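Relard Opens Its Gripper Comparison Bench to Small Shops and Schools

Apr 2, 2026 - Relard is happy to share that Cotow, the simulated bench our own team has leaned on for trying out grippers and controllers, is now open to anyone who would like to use it. We have been looking forward to this day for a good long while!

Cotow lets people run the same small job with different grippers and different control software, and then set the results side by side. The first job in the set is a simple one on paper, with dice, a tan board and a two-finger gripper, and it has kept us busy (and, some evenings, a little humbled) all winter.
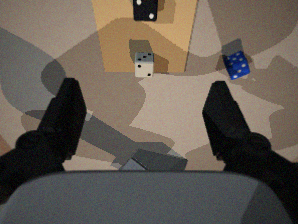

For the opening round we compared two controllers, Seyoum and Rirkarex, over 3110 simulated attempts with the same gripper. Seyoum finished 89 percent of its attempts. Rirkarex finished fewer, though it was quicker when it did, and we think plenty of shops will care more about that than we first expected.

"I spent years picking grippers out of catalogs and hoping for the best," said Cadi Price, who leads the bench work at Relard. "What I always wanted was a fair try before I spent the money, with the same lighting and the same camera view for everybody, and I'm so pleased we can offer that to folks now."

The lighting matters more than newcomers tend to think. Hard shadows falling over a work surface can throw off a camera-guided controller, so the bench keeps them in on purpose.

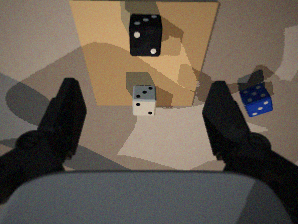
Do I need to own a robot arm to take part?

Everything runs in simulation, so an ordinary desktop computer will do, and you can bring in your own gripper model later if you have one.

Relard has set aside 55 free places for schools, and a second round with new grippers is planned for October. To ask for a place, please write to the Cotow desk through the contact page on the Relard website.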